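**Ticket 63: Saveo bench, right arm loses hold of suture during knot tying**

Status: open
Area: two-arm suturing cell, Gikdale lab
Software: Cronin motion controller, Emon task script

**Reported fault**

During automated knot tying on the practice pad, the right gripper sometimes reports "thread held" when it has let go. The script then carries on to the pull step with nothing in the jaws. It happened on 20 of 59 attempts in April. The left arm has not logged the fault.

**Checked so far**

- Jaw position readings match the commanded values on both arms.
- Swapped the right instrument for a spare. No change.
- Slowed the approach speed. Fewer faults, but they still occur.
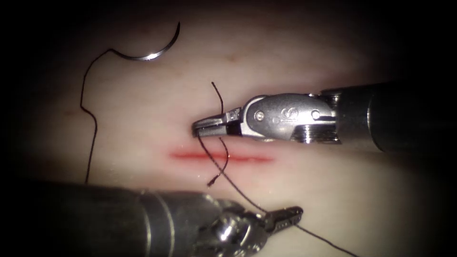
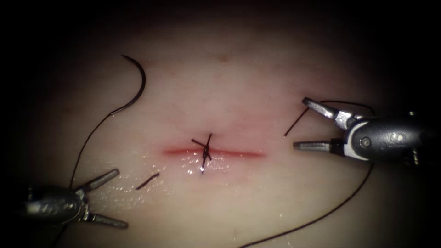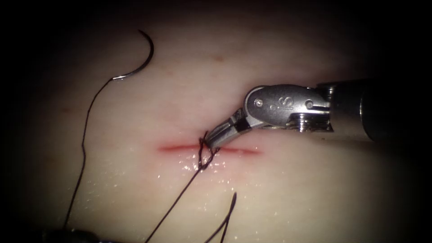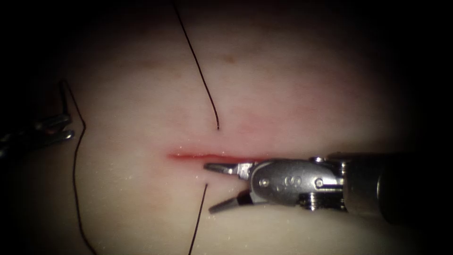 *Right instrument at the incision: jaws closed on the thread in the first picture, open in the second and fourth.*

**Notes**

The held flag is set from motor current alone. The threshold is 34 on the controller's scale, and friction in the wrist can push the reading past that with the jaws empty. The log shows the flag going true before the jaws have finished closing.

**Workaround**

Run with the pull step set to manual confirm. If the thread is not in the jaws, press stop, open both grippers and back the right arm off before reaching over the pad.

**Next**

Delay the current check until the jaws have stopped moving, then repeat the April runs. Leave this ticket open until the new logs are attached.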